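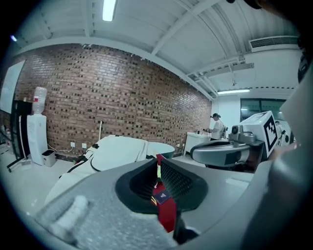 Iida Eskola had been coaching the Mirnemdale robotics club for 11 years before she let anyone talk her into hand-held grippers. "I was stubborn about it," she says, laughing. "I thought if you want to teach a robot to pick something up, then you sit down and you write the code that picks it up. That was how I learned, and I suppose I wanted everybody else to suffer the same way!"

The person who changed her mind was Toivo Ikonen, a former student who came back to help out with the club's newest project, called Rakura. The idea is that the students do small everyday jobs themselves, holding the grippers in their own hands, and the recordings are later used to train an arm to do the same jobs. Folding a cloth, sorting pens, putting the lid on a jar (the jar, I was told more than once, is the hard one).

We talked over coffee on a Saturday, while the students got on with things and came by every so often with a question or a complaint about the tape.

"The first month was pretty awful," Ikonen says cheerfully. "Everyone moved too fast. You give a teenager a gripper and they want to show you how quick they are, and then you look at the recording and it's all blur. So now we have a rule that you do the job as if you were showing it to your grandmother."

So far the club has saved 2406 recordings and kept 1574 of them. I asked whether it hurt to throw so many away, and Eskola thought about that for a good while.

"It did hurt the students," she says. "They'd spent their evenings on those. But we sat and watched the bad ones together, and they got very sharp at spotting what was wrong – a thumb in the way, or somebody starting before the other person was ready. I think they learned more on those evenings than from anything I put on a slide."

The work is done in pairs, one gripper each, and Ikonen admits he spent far too long deciding who should go with whom. In the end he let the students choose, and then had them swap partners every five sessions. Two girls who had hardly spoken all year now plan their jobs together on the bus.

In July the club takes Rakura to the Paltosico meet, where teams show what their arms have learned on objects they haven't seen before. Eskola won't guess at how they'll do. The team from Huenchumán has been at this longer, she says, and their students are lovely and very generous with advice.

"I'd like us to manage the jar," she says. "Once, with people watching. Toivo wants a medal, but I'd be happy with the jar."

Ikonen says he'd be happy with the jar too, and then goes off to find more tape.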